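The Year I Sold My Grandmother's Recipe

My grandmother left me three things: a coat that smelled of mothballs, a cast-iron pot, and the recipe for the brown bread. The coat went to my cousin. The pot I kept. The recipe I sold in June for $1,000, and I've been trying to explain myself ever since.

You have to understand how things stood. I was two months behind on rent, my car made a noise like a goat, and I had just been let go from the front desk at Vakero, where I answered phones for people who sold awnings. So when a woman from Gikeo Bakery tasted my bread at the street fair and asked, very sweetly, whether I'd ever think about selling the recipe, I said yes before I'd swallowed my own mouthful.

She wrote the check right there on the back of a tray. I copied the recipe out on a napkin, and my hand was shaking so badly I had to do it twice!

Now, the bread had a history. My grandmother got it from her landlady when she first came to Wirnomis, back when the whole street was boarding houses. The landlady's name was Ó Súilleabháin, or at least that was on the brass plate by the door, and my grandmother never called her anything but Missus. She traded her the recipe for 10 pairs of darned stockings. That was the deal. It was never to be written down, and it was never to leave the kitchen.

I thought about the stockings all the way home.

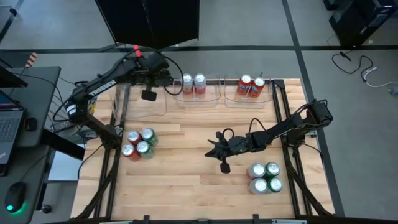 By August the bread was in the window at Gikeo with a little card that said OLD COUNTRY LOAF, $5. I walked past it every morning for a week before I had the nerve to go in. I bought one, carried it to the bus stop and tore the end off right there with my teeth, like an animal.

It was wrong. It wasn't bad, just wrong — too sweet, and sort of polite. I sat there chewing and went through the whole napkin in my head. Flour, buttermilk, soda, salt, the spoon of molasses. And then I remembered the cold tea. She always poured in whatever was left in her cup, leaves and all, and I'd done it so many times myself that it never crossed my mind it was part of the recipe.

I should have gone back and told them. I stood up to do it, I really did (I even had my hand on the bakery door). Then the bus came.

That night I got out the pot and made a loaf, with the tea, and ate half of it standing at the stove with too much butter. The other half I wrapped in a dish towel and took over to my cousin's. She answered the door in the coat.

"You sold it," she said.

"Most of it," I said, and she let me in.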